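3.2 Objects left on shared tables

The second part of the study deals with the small things which people leave on a shared table when they go away from it. In the first part (Section 3.1) we looked only at the furniture, that is, how many tables a room has and how they are placed. In the present part we keep the furniture fixed and we ask what stands on it.

The material comes from two sites, Stollside and Pomosholm. Both are workplaces where a group of people uses the same tables during the day, and where no table belongs to one person. In November we recorded 409 table surfaces at the two sites, always after the lunch hour and before the evening cleaning. On these surfaces we registered 2,256 objects. A surface was recorded only if it had at least one object on it which was not part of the building or fixed to the table.

Each object was given one of 12 classes. The classes were taken from an earlier list made for the Flores household survey, with small changes. We removed the class "garden items", which had no use at our sites, and we divided the class "food" into two: food in a closed package, and packages which are open or have no clear state. The reason for this division is practical. When a package is closed, people usually leave it standing for days. When it is open, it is often moved within the same afternoon, sometimes to the trash and sometimes to another table.

The coding was made by two coders, who worked apart from each other. In the first round they did not agree well on two classes. The first was the class "container", where one coder used the word for every jar and the other only for jars whose contents could not be named. The second was "decoration", to which we come back below. After a discussion the rules were written again and the whole Stollside part was coded a second time. The results in this section use the second coding only.

3.3 Placement on the surface

Besides the class we noted the position of each object. For this purpose the surface was divided in three strips which run parallel to the long side: near, middle and far. The near strip is the one closest to the observer. An object which lies over a border was given to the strip which holds the larger part of it.

The most stable result is that small objects collect in the far strip. Food packages, jars and cans are placed there in a kind of row, and the middle is kept free for flat things such as paper, boards and trays. We think this follows from how people work at a table. They push away what they do not need, and they push it forward, seldom to the side. The row is therefore not sorted. A snack may stand beside a toy, and a toy beside a thing for a hot cup, without any relation between them.

Figure 4 gives a table of this type. A jar with a black lid, a small box, a tall green snack can, a plush doll and a round woven coaster share the far part of the cloth, together with a crumpled snack bag near the right side, while a white board takes the center of the foreground.

The doll was the object that caused the disagreement about "decoration". One coder placed it in "toys". The other argued that a doll on a work table is there to be looked at. In the new rules all plush figures are toys, whatever their place. The coaster was also discussed, and it went to "tableware" even when no cup is near it.

Covered tables need a separate remark. On a table with a cloth, objects slide less easily than on a bare one, and people tend to lift them. We expected that this would make the row less regular, but at Pomosholm we found no clear difference. At Stollside the number of covered tables was only 19, and we prefer not to draw a result from it.

Figure 4. Mixed small objects on a table covered with a dark teal-blue cloth.

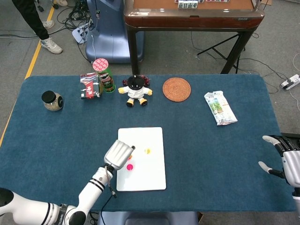 3.4 Limits of the material

The two sites are similar in size and in the kind of work done there, so the results should not be carried over to schools or private homes without care. At Pomosholm the tables were bought from Trimach in one delivery and have all the same depth. At Stollside the depth varies, and the far strip of a deep table is hard to reach for a person who is sitting. We did not correct for this.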